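Planning a Visitor Route, Session 4: Pacing the Day
Notes by Imani Kinyua

Last week we drew our routes on paper, and very nice they looked too! Today we put people on them, and people get tired, want coffee and stop to look at goats.

Our working case is the old fort at Grulley and the valley road down to Clulla. The fort only lets in 16 visitors per tour, so your guests should book the first one they can and fill the wait with the rampart walk (allow 40 minutes, more with children). After that comes the drive, and please do drive it yourselves on a map before you promise anyone a time. It climbs 900 feet in a hurry, and the last stretch is gravel.

Things to settle for your own route:
- where the first restroom is
- what happens if the tour is sold out
- the latest hour you can leave the fort and still reach Clulla in daylight (try it for December)

Wekesa Athumani will lend his valley map to anyone who asks nicely, and it has all the pull-offs marked.

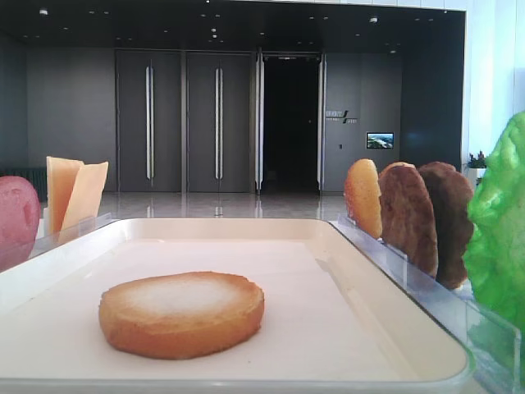
Leave one gap in the afternoon with nothing in it at all. I know it feels wasteful, but a group that has been hurried since breakfast will thank you for it, and you can always use it up if the morning runs over. Draft routes are due Fri 10 January, two pages at most.

Related handouts
Session 3: Drawing the Route
Session 5: Rainy Day Plans
Reading a Road Map
Case Notes: Neretti Lake Loop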